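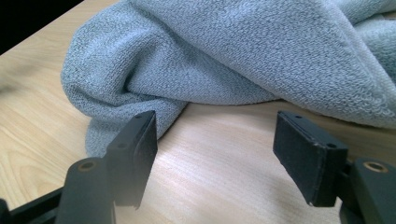
Slow Hands Teach Better

January 8, 2025

When I started to teach robots at Furkanent, I believed the best demonstration was the clean one. You take the gripper, you go straight to the edge of the towel, you close, you lift, you fold. I was proud when I could do it fast. In May I had recorded 143 demonstrations like this, and the policy we trained from them was bad in a way I could not understand. It moved with my confidence and it missed the cloth.

My opinion now is that we throw away the most useful part of our work. Most teams I know have a rule: if the person hesitates, or grabs two layers when one was wanted, the recording is deleted. Our own rule at Furkanent was the same, and I helped to write it. I think the rule is wrong, at least for cloth.

A towel in a heap has no front side. The folds hide the corner, and sometimes what looks like a border is only the place where the fabric doubles back over itself. A person who teaches with a hand-held gripper has to look for some seconds, come near the table, maybe touch a fold and go back. This searching is the task. The fold at the end is the easy part, and any machine can be programmed to do it if the towel is already flat.

I have worked with both methods, the gripper in the hand and the remote control. For remote control we had the Tikunow station, with two handles and a screen. It is comfortable, and it has one big advantage: the robot's arm does exactly what was recorded, so there is no surprise about reach. But on the screen I lost the feeling for how heavy the cloth was. I pulled too much, and then I learned to move so carefully that one towel took me 11 minutes. With the gripper in my own hand I feel when the fabric drags on the wood — and my wrist corrects before I think about it. For soft things I would choose the hand every time. For a drawer or a plug I would maybe choose the station.

The people who prefer quantity have an argument, and I don't want to make it small. Last year our plan from Skirkatura, the client, asked for 2,000 demonstrations, and we delivered 2,936. A colleague from the Pelletier group told me that with such a number the mistakes disappear by themselves. Maybe for picking up blocks. In our set almost all towels were approached from the same side, by people who wanted to finish before lunch. More of the same is still the same.

What I ask for is modest. Keep the recordings where the person missed and tried again, and mark them, so that the one who trains the model can decide. Pay for the hour and stop paying for the piece. Throw the towel down again between takes, and don't arrange it with your hands first, which all of us do without noticing. And let the new people be slow in their first weeks. I was told to be quicker on my second day, and I needed half a year to unlearn it.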